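**6/6/26** – play produce, table layout

Great morning! Went through the Lunier box with Silviu and the toy fruit is so much nicer than I'd hoped. The big tomato is my favorite – glossy, a bit squashed, seam right around the middle. Lăcrămioara wants two more strawberries before September. I'd keep the striped ball too, lovely ridges.

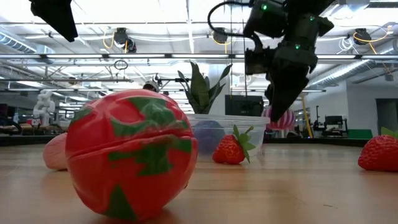

*Tomato up front, strawberries to the right, tall leaves behind.*

Next: ask Plutent about a second tomato.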